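원격조종 시연 분과 정기 회의록

일자: 2021년 1월 30일
장소: 클램소프(Clamthorpe) 2층 회의실. 난방은 지난 회의에 이어 이번에도 안건이 아니었음.
진행: 레오폴도 폰세(Leopoldo Ponce)
참석: 주행팀, 조종석팀, 데이터팀, 안전 담당
불참: 후르노(Hurno) 측 담당자. 화상 접속 링크를 요청하여 보냈으나 접속하지 않음.
기록: 데이터팀 (지난번 기록자가 글씨를 이유로 면제되어 승계)

1. 전회 회의록 확인

전회 회의록 3쪽의 "조종자는 로봇을 믿는다"를 "조종자는 로봇을 민다"로 정정해 달라는 요청이 있었음. 당시 실제로 손으로 밀어 경로를 가르친 건이었으므로 정정 쪽이 맞음. 이의 없이 승인.

2. 직선 도로 원격 시연 현황

데이터팀 보고. 직선 도로 구간에서 조종자가 원격으로 로봇을 몰아 모은 시연은 현재까지 1163건. 이 가운데 23건은 조종 입력 기록이 비어 있어 학습에서 제외함. 영상만 보면 로봇이 스스로 잘 간 것처럼 보이는데, 데이터팀은 이를 "가장 위험한 종류의 성공"이라고 표현함. 폰세 진행자는 이 표현을 외부 보고서에 쓰지 말아 달라고 당부.

주행팀은 과제 정의를 다시 읽어 줌. "노면 위에서 방향을 유지하며 직진할 것. 가장자리 흰 선을 넘지 말 것." 문장은 두 줄인데 해석은 참석자 수만큼 나왔음. 특히 '방향을 유지'가 조이스틱을 가만히 두라는 뜻인지, 계속 조금씩 고치라는 뜻인지가 쟁점.

조종석팀은 후자라고 주장. 사람은 가만히 있는 것 같아도 계속 손을 쓰고, 로봇이 배워야 할 것은 바로 그 손이라는 설명. 주행팀은 일부 조종자의 손이 필요 이상으로 부지런하다고 응수하였고, 해당 조종자는 자신이 거론되고 있음을 안다고 발언함. 회의록에 이름은 남기지 않기로 함.

도로 구간 화면 세 점을 함께 검토함. 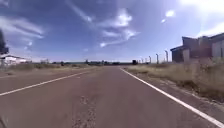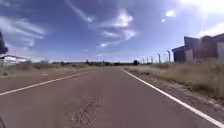
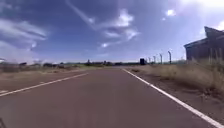 직선 도로 구간, 로봇 시점. 세 점 모두 양쪽 가장자리 흰 선과 오른쪽 마른 풀, 기둥 열이 보임.

검토 의견은 다음과 같음.

가. 첫째와 둘째 화면 앞쪽의 거칠게 손상된 노면. 조종자마다 대응이 다름. 피해 가는 사람, 속도만 줄이는 사람, 못 본 척하는 사람이 있음. 같은 장애에 세 가지 정답을 보여 주면 로봇은 그 평균을 배울 텐데, 평균은 대개 균열 한가운데를 지난다는 것이 데이터팀의 우려. 앞으로는 감속 후 직진으로 통일.

나. 셋째 화면은 노면이 고름. 조종석팀에서 이런 구간만 더 모으자는 제안이 나왔으나, 주행팀이 "그건 우리가 편한 것"이라고 하여 철회됨.

다. 오른쪽 위의 강한 햇빛. 세 점 모두 하늘 모서리가 하얗게 날아감. 도로 인식에 당장 지장은 없어 보인다는 의견이 다수. 다만 로봇이 흰 선 대신 햇빛을 기준 삼아 우측을 판단하게 될 가능성이 제기되어, 다른 시간대 시연을 추가하기로 함. 아침 시연에 지원자가 있는지 물었으나 이때 여러 사람이 노트북을 들여다보기 시작함.

라. 길 끝 쪽의 작고 어두운 물체(첫째, 셋째 화면). 차량이다, 표지판이다, 상자다 하는 논쟁이 꽤 길게 이어짐. 화면만으로는 판정 불가. 안전 담당 의견에 따라, 정체를 모르는 물체가 보이면 조종자는 일단 감속하고 음성 메모를 남길 것. "저게 뭐야"는 메모로 인정하지 않음.

3. 조종 장치 지연

트루히요(Trujillo) 조종기의 입력 지연 건. 조종석팀은 지연이 생기면 조종자가 무의식중에 미리 꺾는 버릇이 들고, 그 버릇까지 로봇에게 전수된다고 보고. 현재 모델이 멀쩡한 직선에서 먼저 움찔하는 현상을 이것으로 설명할 수 있다고 함. 주행팀은 해당 현상을 그동안 '성격'으로 분류해 왔음을 인정하고 분류 항목을 삭제하기로 함.

입력과 영상의 시각을 맞추는 보정은 데이터팀이 맡음. 보정 전 기록은 지우지 않고 별도 폴더에 보관. 폴더 이름을 '최종'으로 하자는 의견은 이미 '최종'과 '진짜최종'이 있어 부결.

4. 손으로 가르치는 시연(직접 교시)

원격 조종과 별도로, 실내에서 로봇 옆에 서서 손으로 밀고 당기며 회전을 가르치는 방식을 병행 중. 누적 약 1809건. 회전 동작은 원격보다 매끄럽다는 평가. 반면 조종자의 허리는 매끄럽지 않다는 평가도 있었음. 손잡이 높이 조절 요청이 접수되었고, 에스태치(Estach) 공방에 견적을 의뢰하기로 함. 지난 9월에도 같은 요청이 접수되었음이 확인됨.

5. 목표 건수

합산 목표는 4000건으로 유지. 폰세 진행자가 목표를 올릴 의향을 물었으나 답변 없음. 침묵을 동의로 볼 것인가에 대하여 안전 담당이 강하게 반대하여 유지로 기록함.

6. 결정 사항 및 담당

손상 노면 대응 통일 지침 작성: 조종석팀
입력 기록이 빈 시연의 원인 조사: 데이터팀
다른 시간대 주행 일정표: 주행팀 (아침 담당자 칸은 공란으로 회람)
미확인 물체 음성 메모 양식: 안전 담당
손잡이 견적: 폰세

7. 기타

조종석 의자가 주행 중 천천히 내려간다는 신고가 있었음. 조종자의 시선이 낮아지는 것이 시연 품질에 영향을 주는지 논의하였으나, 화면은 로봇 쪽 카메라에서 오므로 무관하다는 결론. 의자는 그래도 고치기로 함.

다음 회의 일시는 일정표 회람 후 공지. 후르노 측에는 링크를 다시 보냄.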